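I'd been promising Janelle Yap for ages that I'd come and see what her lot get up to, so when the lab did its visitors' day I got the early train and arrived with wet shoes and a bag of pastries. My question going in was a simple one. Can any of these machines do a chore yet? I don't mean a dance or a backflip, I mean wiping a table, hanging up a coat, writing the shopping list on the board so that I don't have to.

Sign-in took forever (two forms and a sticker), and then Damir Tomić took our group up the back stairs. He talks fast and walks faster, and I missed half of what he said about the budget, but I did catch that a single arm of the sort they'd like for the next project costs more than my car. Mind you, my car cost 3000, so that's not saying much!

First stop was laundry. They had a heap of tea towels and a folding routine called Flerkaner, named after a village in somebody's favourite book. It folded one towel very nicely indeed and took 20 minutes over it, and Brayan Agudelo, who had drawn the short straw and was looking after that table, cheerfully told us he could do the whole heap in that time with the radio on. Still, the corners were neater than mine.
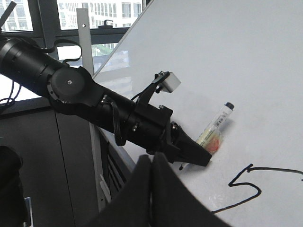 Stadalville, June 9, 2020

Writing on a whiteboard was the bit I liked best. You'd think a pen would be easy after a towel, as it doesn't flop about, but a board is slippery and leans at an angle, and the arm has to keep the tip just touching. Press too hard and you squash the nib, too soft and you've drawn nothing. There was a thick black squiggle on the board, which I took for a backwards S and the woman next to me took for a 5 - we never did settle it. Either way I wouldn't want to buy groceries from it.

I asked Elvira Puma what she'd count as good enough. She said a shop in Gronau had asked her for price boards, done fresh every morning, and she had told them to come back in three years. I liked her for that. Plenty of people at these things would have taken the order.

Lunch was soup, and very good. In the afternoon we had a talk on stacking shelves, which went on a bit, though the questions at the end were lively. So, chores: one towel, yes. The shopping list I'll carry on doing myself. Janelle says there's another visitors' day in July and I've already put my name down.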